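The Long Lunch at Bambridge

The ferry to Bambridge leaves at 11:40, and if you have any sense you will skip breakfast. I didn't, the first time. I had a muffin the size of a softball on the dock, and by the time the fish stew landed in front of me at Sturura I was already half full and deeply sorry. I have been back three times and I have never made that mistake again.

Bambridge is a lake town, strung along one road with the water on one side and cherry orchards climbing the hill on the other. For years people came through on their way to somewhere else, bought gas and a bag of fruit, and kept driving. Now they come for lunch. On a warm Wednesday in April, well before the summer crowd, I saw a line outside two different kitchens before the noon bell had finished ringing at the church.

Start with Sturura, if only for the porch. It sits on the old boat landing, 21 seats outside and a few more indoors for when the wind gets up, and every one of those outdoor chairs faces the lake. Bereket Moges took over the lease six years ago and built the menu around two things he loves, which are slow stews and fresh bread. The lake fish stew comes in a wide bowl, red with pepper and tomato, with a basket of warm flatbread that gets refilled until you wave the basket away (I never have). Order the lentils too. They look plain and they are the best thing on the table, smoky and a little sharp, with a green chile relish that sneaks up on you about four bites in.

The coffee is worth staying for. It's roasted in a pan in the kitchen and brought out in small cups, very strong, with popcorn on the side. People at the next table were on their third round and showed no sign of leaving, and the staff seemed perfectly happy about it.

From the landing it's a ten-minute walk up to Mahuika, and you'll want the walk. Mahuika is all about fire. There's a long open hearth against the back wall and pretty much everything on the menu passes over it at some point, including the lettuce. I was ready to be snooty about the lettuce! Then it arrived, charred at the edges and still cold in the middle, under a heap of salty cheese and toasted breadcrumbs, and I ate it so fast that my friend got two leaves.

The lamb shoulder is meant for two and would do for three. It goes on the night before, low and far from the coals, and comes to the table with roasted carrots, a bowl of yogurt and nothing else. You pull it apart with a spoon. The half chicken is very good as well, though the skin was a touch too dark on my second visit, and the fries are the thin kind that I can't stop eating even after they've gone limp.

Mahuika was completely redone over the winter, from the dining room to the restrooms, and I like the new look very much. The old place had brown carpet and a ceiling you could touch. Now there are long tables, low lamps and a window cut through to the hearth so that you can watch the cooks at work from almost any chair.
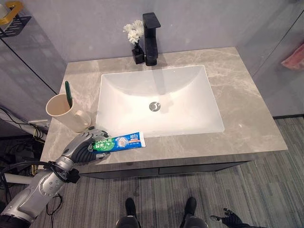

Anderson Sales told me over the bread plates that he missed the old Mahuika at first, carpet and all, and that the lamb brought him around. He said the trick is to come at two, when the first rush has gone home and the cooks start sending out little extras from the hearth, a blistered pepper here, a bit of crackling there. He also said I was wrong about the chicken skin, and that the dark bits are the whole reason to order it. We agreed to disagree and split another plate of fries.

I tried his two o'clock theory the next day. I got a pepper and a fig, so he may be onto something.

Dessert is a problem at Mahuika, in that there are only two and one of them is fruit. My advice is to pay up, walk back down the hill and turn left at the bait shop for Zuvex. It's a tiny place with a striped awning and a counter, and it makes ice cream in small batches until the day's supply is gone. The sour cherry is the one everyone talks about, made with fruit from the orchard right behind the shop and frozen at picking time so that it lasts through spring. I loved it. But I'd send you first to the brown bread flavor, with its crunchy, caramel-dark crumbs and a good pinch of salt. Get both. A double comes in a cone that is baked in the shop, and the smell of those cones reaches you long before the awning does.

Zuvex also does a very fine grilled cheese, which seems odd until you remember that children exist and that some of them have refused both the stew and the lamb. It comes with a pickle, and the pickles are made in house too.

If there's still room in the day, take the orchard path back toward the dock. It starts behind the ice cream counter and loops above the town for a mile or so, mostly flat, with a bench near the top where the trees open up and the whole lake is laid out below you -- ferry, landing, porch and all. In blossom season it's almost too pretty. I sat up there with the last of my cone and watched the afternoon boat come in, then realized that it was my boat and had to run for it.

A few practical things. Sturura takes bookings for the indoor tables only, and the porch is first come, first served, so get off the ferry briskly. Mahuika books up for weekend lunch but keeps the long table by the window for walk-ins. Zuvex takes cash and cards and closes when the tubs are empty, which on a hot day can be by four. Dogs are welcome on the porch at Sturura and will be given more attention than you are. The last ferry back is at 6:15, and there's a snack bar on board, but I have never once seen anyone from the Bambridge stop go near it.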